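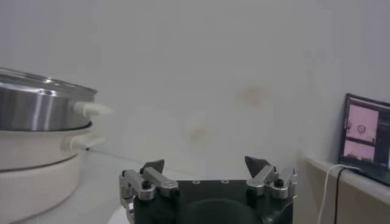

tiden_bench

Posted Thursday, May 13, 2021

Wrist cam view from the start pose, jaws open, pot on the left. Question is about the grasp planner not the hardware, so pls don't all tell me to buy a different gripper.

Task is go to the pot, take a handle, lift. Reach is fine. Planner is Hopkin with our own detector in front of it. Detector gives me a box round the handle, Hopkin gives me a ranked list of grasps, and the top one flips between the upper handle and the lower one from one tick to the next. Arm starts towards one, replans, starts towards the other. Looks drunk.

Two handles, both white, both stick out to the right, one right above the other. Lower one is on a white base, on a white table, in front of an off-white wall. So yes I know.

Tried so far:
smoothing the scores over 12 ticks – slower flipping, still flips
raising the min score – then it finds nothing
turning the room lights up – worse

Anyone got a sane way to make it pick one and stick to it?

dradlow_fan

Classic. You're replanning from scratch every tick with no memory of what you chose last time. Add a switching cost. New grasp has to beat the current one by a margin before you let it swap. Ten lines of code.

And smoothing the scores won't do it, if the two are nearly level they stay nearly level after smoothing.

mugwump

Switching cost hides it. If the two handles score the same then the detector can't tell them apart and you'll commit to the wrong one half the time, just more confidently. Which one do you want? Upper or lower?

tiden_bench

Upper. It's the one on the steel part. Lower is on the base and I want the base left where it is.

mugwump

Then it isn't a planner problem, is it. Your detector has one class called handle and you need two. Or you need to tell it which handle belongs to what.

dradlow_fan

Disagree. One class is fine if you have geometry. Sort by height off the table, take the top one, done. No relabelling.

mugwump

Until it's a pot with one handle, or a lid with a knob on. Seen this film before.

dradlow_fan

They've got one pot!

hob_and_wire

What depth are you getting off the white base? We had Hisden running over a white worktop and the depth was basically porridge wherever there was no edge. Planner was chasing noise. Steel was bad too, shiny rim gave us holes. If yours is the same then the height sort falls over as well, you'd be sorting garbage.

Dump the raw points round both handles for a few secs with the arm parked and look at them before you change anything.

tiden_bench

Good shout, will do. We fill holes before the planner sees it so it's possible I've been looking at the nice version all along.

latchkey

Sort of off topic but your fingertips will be in the wrist view all the time. Are you masking them out? We weren't, and the detector kept finding "handles" on our own gripper. Black tips so maybe you get away with it.

tiden_bench

Masked, yes. Fixed mask for open and another for closed, nothing for in between. Hm.

latchkey

Nothing in between is a gap then. Ours is drawn from the joint position each tick. Bit of a faff to set up but we've not touched it since.

hob_and_wire

There's a tan mark on the wall just right of middle as well. Does anything fire on that? Strongest mark I can see on the plain wall.

tiden_bench

Went through the logs. 3,429 detections from yesterdays runs and a handful are on the wall, low scores, never reach the planner. So no. But would not have looked.

tiden_bench

OK, dumped the raw points. hob_and_wire was right, lower handle is mush. Points jump back and forth by almost the thickness of the handle between one reading and the next, and the hole filling smears the handle into the base. Upper one is decent except up by the rim where there's a big hole.

So the lower one's grasp score goes up and down with the mush and every so often it pokes above the upper. That's the flip.

dradlow_fan

So put the switching cost in :)

mugwump

Or fix the depth. You'd be putting a plaster on it.

dradlow_fan

Both. You want the switching cost anyway. Any planner running every tick with no stickiness is going to wobble sooner or later, good depth or no. I'm not saying leave the depth.

mugwump

Fine, both, but depth first. Otherwise you tune the margin to the noise and then have to do it again.

hob_and_wire

Turn the hole filling off for the planner and keep it for the collision check. Different jobs. For collision you want it fat and cautious, for the grasp you'd sooner have no points than made up ones. In Hisden that was two separate feeds, don't know about Hopkin.

tiden_bench

Hopkin takes one cloud. I can run a second node and remap though, did that in February for something else. Will try tonight.

tiden_bench

Done. Filling off for the grasp side. Margin added after (happy now both of you). Also locked the target once the arm is inside the last bit of approach, no replanning from there on, it just goes.

12 runs, went for the upper handle on all of them. Two of those it stopped short, no valid grasp, the rim hole had spread into the handle. Rather have that than the drunk arm.

mugwump

Two out of 12 stopping short is still the depth. Try shifting the start pose so you're not catching the shine off the steel.

latchkey

And do the in between mask!!

tiden_bench

Yes yes. Mask is next, then start pose. Will post the config when it's not embarassing, there's a lot of commented out rubbish in there.

quiet_servo

Can I have the remap bit even if it's messy? Same planner, same problem, white kettle.

tiden_bench

Sent you a message.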